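# The spreadsheet has a tab called "Hands"

We have a budget line for the robot. We have had it since May, and it has been wrong in a new way every week.
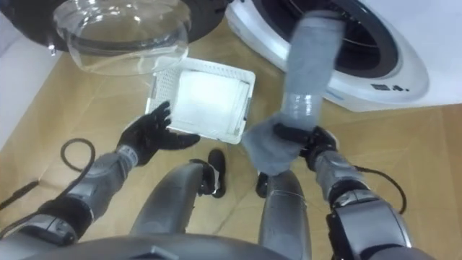

Flesow wrote back that we were pricing it like a washing machine, one number and a delivery slot, and that we should be pricing it like a horse. I resented this for a day and then added four rows.

Row one is hands. The Plenport quote covers a single pair, and the small print treats fingers as consumables, like toner. A spare set is $529 if you order it with the robot and a good deal more if you come crawling back later (I asked). Row two is gloves, which I had down as zero. Row three is cables — longer ones, plus something to keep them off the floor. Row four is my time, and I've left it blank for the sake of morale.

Then there's the service plan. Benmoussa wants $83 a month and will answer the phone. Eltum wants $80 and has a web form. I spent most of an evening on that three-dollar difference, during which I could have folded every towel in the house by hand.

What I can't work out is the contingency. I put in $1000 because it looked serious in the column. A gray thing on its way through a washer door is a harder job than any of the brochures let on, and they all seem to prefer showing you a cup being placed on a table.

So the order waits until I hear back on two things: whether the spare hands ship in the same crate, and whether the warranty has an opinion about laundry. If you've bought one of these and kept your receipts, I'd like to see your row four.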